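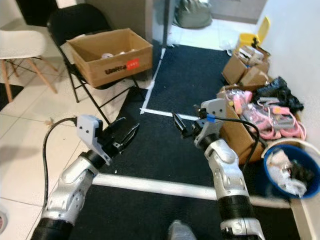 I've been putting off writing this one for weeks, mostly because I come out of it looking a bit dumb, and partly because the people at Wesby have been nice to me and I'm about to complain about something they sell. But I keep having the same argument with people who work with two-arm setups, so let me just have it in public.

My argument is that when an arm drops out on a fault, it should stay stopped until a human being walks over and looks at it. No quiet retry! No "recovered" in green letters! I know that costs time, and I want to pay it.

What set me off was a Sunday in February, tidying tasks, the pick-up-and-sort kind where everything in the house is fair game. The left arm lost its connection for a moment, came back by itself, and carried on toward the last target it had been given. Which would be fine, except that in the meantime I had leaned in to pull a plastic bag off the fingers. It got me on the back of the hand. Nothing broken, a nice purple stripe that lasted 11 days, and a lot of language my mother wouldn't like.

The log had it down as a recovery. It was a five-second dropout, then an automatic resume, then a line saying the task was continuing normally. I went back through the older logs that night (with a bag of frozen peas on my hand) and found around 30 of those. Thirty! We'd been sitting next to that for months, feeling pretty good about our uptime.
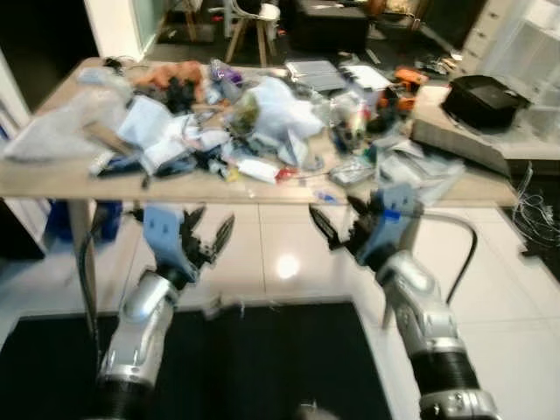

And sure, some of it is on me. I shouldn't have reached in without hitting the stop. I'd have told anybody else off for it. But think about how people behave around these things after the first 400 pickups. You get used to them. The arm goes limp or freezes, you figure it's done for now, and your hand goes in, the same way you'd fish a pen out from under a printer. A safety rule that only works if I'm never tired and never in a hurry is a pretty weak rule.

Toàn Dương, who I've been arguing with about this since before it happened, thinks I've got it backwards. His line is that if you make every little hiccup a full stop, people get so sick of walking over that they'll tape the reset button down or script around it. He's seen it done at Pinitz with a light curtain, and I believe him. I don't have a great answer, except that if your cable drops that often then go fix the cable. A long loop of cable hanging off a wrist is going to get tugged, and I spent years treating that as a housekeeping thing when it was the cause of most of our dropouts.

He did talk me down on one point. I wanted the power cut on every fault, and he pointed out that an arm holding something heavy over your foot is not an arm you want going slack. Fair enough. Hold position, then, and wait for me.

So I turned auto-resume off. It's buried three menus down and it's on by default, and that default is what I'd like Wesby to change. We lose maybe a quarter of an hour a day to it. Toàn still thinks I'll switch it back on by summer, and we have a dinner riding on it.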